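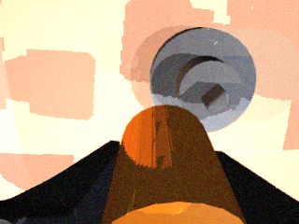 Je rentre tout juste des portes ouvertes de Jenon, et quel monde ! On était 42 dans la petite salle pour la démo de Jirico, leur logiciel de simulation pour bras robotisés. J'ai pu essayer moi-même - trois minutes aux commandes, pas une de plus - et c'est bien plus dur qu'on ne le croit. L'équipe de Maka montrait aussi ses pinces, mais je suis arrivée trop tard pour la présentation. Prochaine visite en septembre, inscriptions à l'accueil de Jenon.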